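[Trimcombe-Cricket] Revised playing conditions for the spring one-day competition 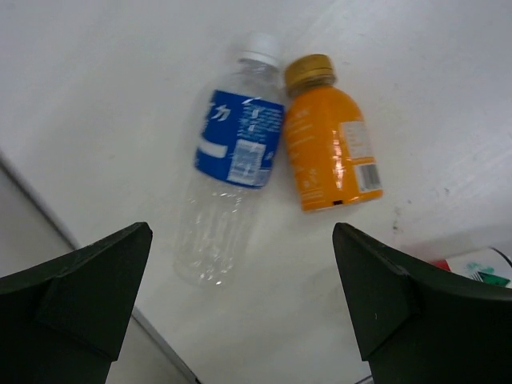
Two plastic bottles, one with a blue label.

From: Aurelia Moldovan
To: Trimcombe Cricket League, club secretaries
Subject: Re: Revised playing conditions for the spring one-day competition

Dear colleagues,

Thank you to all clubs that responded to the draft conditions sent out in March. The match office has now reviewed the comments, and I write to confirm the position on the points raised by Rebane Cricket Club, whose message is quoted at the end.

On the matter of tied group matches, the draft stands. Points will be shared and there will be no super over at the group stage. A super over will be used in the semifinals and the final only. If it cannot be completed because of weather or light, the side that finished higher in its group will advance. In the final, the trophy will be shared.

On net run rate, I accept that the wording of Rule 14 was unclear. A side that is bowled out will be treated as having faced its full allotment of overs, including in matches shortened by rain. Where a target has been revised, the first side's total for this calculation will be one run less than the revised target, over the overs available to the side batting second. The corrected text will replace the draft on the league page.

Rebane also asked for the group table to be checked. Wovska's runs scored had been entered as 768 in place of the correct 503 – a clerical error made in this office – and the table has been amended. The correction places Sotus above Wovska on net run rate. Both clubs have been informed, and no match result is affected.

The request to move the start of play to 11 a.m. has not been accepted. Several grounds have evening bookings, and a later start would leave too little time to make up overs lost to rain. Captains may agree to a shorter interval between innings, provided that both umpires are told before the toss.

Team sheets must continue to be exchanged in writing before the toss. A player who is not on the sheet may field as a substitute but may not bat, bowl or keep wicket. Please remind your captains of this, as the office received 3 reports of late changes last season.

Any further questions on the conditions should be sent to me directly and not to the full list. Questions on umpire appointments should go to the appointments desk as usual.

Yours sincerely,
Aurelia Moldovan
Competitions Secretary
Trimcombe Cricket League

Kaja Strazds wrote:

> Dear Ms. Moldovan,
>
> Rebane Cricket Club has considered the draft playing conditions and is
> content with most of them. We would ask for a ruling on four points.
>
> First, should a tied group match be settled by a super over? Second,
> does Rule 14 apply to a side bowled out in a shortened match? Third,
> could the runs entered for Wovska be checked, as the figure does not
> agree with the scorecards we hold? Fourth, would the league consider
> an 11 a.m. start for clubs with long journeys?
>
> We would be grateful for a reply before our captains meet.
>
> Kaja Strazds
> Club Secretary, Rebane Cricket Club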